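Zaltgate open day, Friday, July 5, 2024

Quick notes before I forget, typed on the train home. Got there just after ten, queue already out to the bike racks. 200 on the list, apparently. Badge, sticker, coffee, off we went.

Room 2 first

Kitchen and tableware. Long session, too warm, nobody opened a window. Worth it though. Lots of talk about cutlery and how differant it all is once you stop buying matching sets. I liked the gold spoon with the green handle best, want one for the jam. The silver ones plainer, long thin handles, very shiny. All on a nice wooden top, pale strips joined together, bit pink in places. Asked what oil they use on the wood, got sent to the Jenodley stand, who didn't know either.
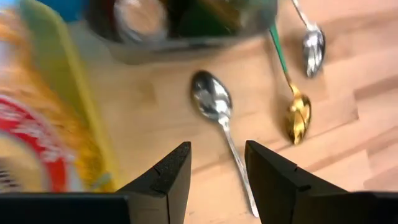 Lunch and the shop

Soup, fine. Bread gone by half twelve. Shop small and very full, the Nygård mugs nice but too dear for me. Picked up a Prenano tea towel instead, and a leaflet for the December one.

Getting there

Bus 501 from the station, stops right outside. Last one back is earlier than the timetable says so dont hang about. Loos on the ground floor, lift was out. Would go again, get there early.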